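Against the drawer full of bags

Nov 11, 2025

My uncle Bořivoj Říha ran a produce counter for most of his working life and he had one rule about bags. Open it all the way first. Then put the thing in. I thought about him at the Vodwood market last week, watching a man my age try to get pears into a bag that was still stuck shut on one side. Pears on the floor. Two of them, then a third. He laughed, I laughed, the line behind him did not.

So this is a column about plastic bags, and I know how that sounds. I've already had the mail. Last time I wrote on this I got 70 letters, most of them telling me to use cloth. Fine. I use cloth. I own so much cloth. I also have a drawer at home that won't close because of the clear bags in it, and I'd bet you do too, and I'd like to talk about that drawer before we all go back to pretending.

Clear bags are good. That's my whole position, more or less. I can see what's in one. The cloth bag hides the lemon at the bottom until the lemon is a science project. Paper rips when the lettuce sweats. The clear bag shows you the grapes, you eat the grapes. My fruit waste dropped when I moved from the nice lidded Fendis box to plain clear bags in the fridge door, and I say that as someone who paid real money for the Fendis box and defended it at dinner partys.

What is not good is how we use them. We take too many. We take one for a single onion, an onion, which comes in its own wrapper. We tie them in knots so tight they have to be torn, and then they're trash. I counted my drawer in July becuase my daughter dared me to. 80 bags. Of those, 9 had no holes, no knots and no mystery smell. The rest I'd been saving for what, exactly.

The knot is the worst of it. A bag that gets twisted and tucked can go again tomorrow. A bag that gets knotted is done. Dimitriou, the grocer on our corner, stopped knotting years ago and just folds the top over twice, and the cherries have never once escaped on me between his door and mine. Takes him less time, too.

And then packing. Everybody's in a hurry, me included, I'm writing this with my coat on. One hand holds the bag by one corner, other hand shoves. The mouth closes up, the fruit hits the edge, something rolls. Packing a bag is a two-hand job and a half, really you want a second person, one to hold both top corners apart and one to load. My mother and I did it that way every fall with the apples. She held. I dropped them in, too fast, and she told me so. Heavy ones on the bottom. Soft ones last. We'd do the whole porch in an afternoon.

I miss that and I don't think it's only nostalgia. Somebody holding the bag for you is a small kindness and it has mostly gone from the checkout. At the Pluvach store they took out the packing shelf altogether, so now you balance it all on the edge of the scanner and apologize. I wrote to them. No reply. I'd settle for a shelf.

The town wants to spend $4,000 on posters telling us to bring our own bags. I'm against it, and not because I'm against bringing your own bag. Look at the posters we've got already. Has one of them ever put a bag in your hand when you were standing at the door with wet hair and no list? Spend it on a row of hooks by the entrance at the market. Bring in your good ones, twisted, not knotted, hang them up. Take one if you forgot. That's it, that's the program.

People will say it isn't sanitary. Maybe for chicken. For a bag of oranges with peel on, I can live with it. Wash your fruit anyway, you should be doing that already.

I cleared the drawer, by the way. It closes. Kept the good ones folded flat in an old envelope, and there's one in my coat pocket right now with a receipt in it and what I think is a walnut. Next week, jars.

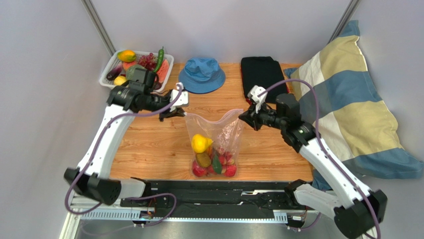

Both top corners, held apart, with fruit already inside a clear bag.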